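Wednesdays with two arms

By Durkach
August

I promised to write more about our student project, and now it is already August, so I will try to do it properly.

Our group is called Akau. We meet every Wednesday evening and we work with a pair of robot arms with grippers. The task this summer is setting a small display: the arms must take a candlestick and put it down standing, on the table or on a low shelf. For a person it is nothing. For us it was eight weeks of work, and we are not finished.

My part is the wrist view. I look at what the small camera near the fingers can see, and I decide if it is enough for the program.
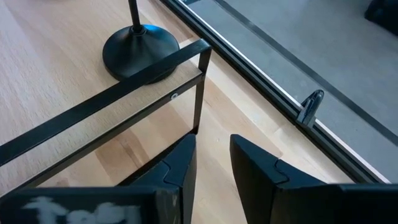

The biggest difficulty for me was the approach angle. If the gripper comes too low, it can touch the shelf before it touches the glass. I wrote a rule in our planner (we named it Drernari, please do not ask me how to pronounce it) which keeps a small distance from every edge. With this rule the arm became slower, but I sleep better.

We recorded 896 attempts until now. Up to 200 of them I will probably throw away, because in the beginning we labeled them in two different ways and I can't repair this by hand.
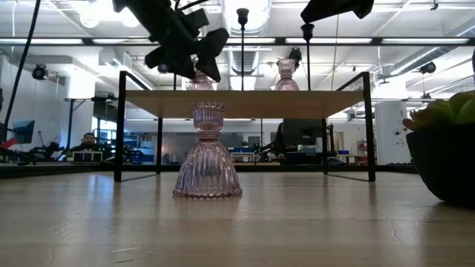

Glass is a difficult material for depth measurement, so we use the normal color picture for finding the object. A member of the club wanted to begin with plastic cups. I voted against it, and some weeks I regretted my vote a little.

In the fall we go to the Reinholz student meeting, where 24 teams will show their work. We have to give a demonstration and a short talk. The talk is also my part, and I am more afraid of it than of the glass.

Next time I want to write about the labels.

Last updated: Wednesday, 9:40 p.m.

Comments

gripfan: Do you plan both arms together or one after the other?

Durkach: One after the other for now. Together is my wish for the winter.

mila_k: Good luck with the talk! Speak slowly and it will be fine.

oldsolder: Please do write the labels post. We have the same mess in our club.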